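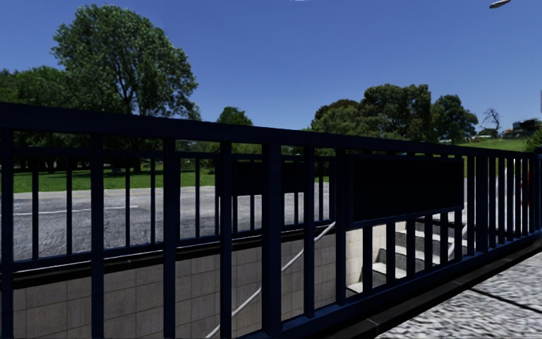 November 2, 2018

Notebook, Callgate sim work, negative obstacle detection

Back on the stairwell problem today, and I finally have something worth writing down. Quick recap for anyone on Flolen who skipped the July entries: our sidewalk robot's planner was treating the openings below street level as drivable ground whenever a railing stood in front of them. The depth network sees bars, then pavement-ish gray stuff through the bars, and decides the bars are clutter. Not great when the gray stuff is a flight of steps going down!

So the job this week was to get a clean set of renders from the Callgate map, train the new head on them, and see if it can tell "railing with ground behind it" from "railing with a hole behind it." I rendered 3,000 views of railings, at all sorts of distances and sun angles, and held out 1,535 more that the network never touched. Camera height is the robot's height, give or take the pitch jitter I added.

The subway-type entrance is my favorite and also the worst one. You've got the near railing running away from you so the bars bunch up toward the far end, then a second railing across the stairwell showing through the gaps of the first, then road and grass past that. The old stereo matcher goes nuts on it. Every bar looks like every other bar, so it locks onto the wrong one and you get a depth map like a broken comb. The dark panels on the railings actually help a bit (something solid to match on, even if there's no texture to speak of).

What I changed:

The old head predicted one depth per pixel. The new one predicts two, a near surface and whatever sits behind it, plus a score for how much it believes there are two layers at all. Ground truth is easy in sim — I render once with the railings and once with them deleted from the map. Took me an embarrassing afternoon to notice the second pass was still casting the railing shadows. Fixed, rerendered, lost a night of GPU time. Sorry to whoever was queued on Sekalance behind me.

Then a dumb little geometric check on top: fit the ground plane from the pavement on our side of the curb, extend it under the railing, and flag the cell if the back layer falls well below it.

Results on the held-out views: the old head missed 36 of the stairwells outright. New head plus plane check misses 5. I went through all five by hand and they're the same kind of thing, a very shallow viewing angle where the bars close up into a wall and there's no back layer left to see. I'd be fine with the planner treating those as a wall anyway, so I'm not going to chase them.

False alarms are the part I don't love. Sunlit steps with dark risers are learned really well now, maybe too well, and the network gets jumpy at anything with strong light and dark stripes. Tree shadows on grass set it off a couple of times. Crosswalks too, ugh.

To do next:
Add striped flat ground to the training set, lots of it.
Try the Vitale map, which has glass barriers instead of bars. I expect that to be ugly.
Vary the railing color. Everything in Callgate is dark navy and I'm a little worried the network has decided navy means hole.
Save the no-railing renders next to the normal ones so the next person doesn't have to redo them.

Weights and config are in the Flolen folder, under stairwell two-layer. Don't use the one marked "final," it's the one with the bad shadows.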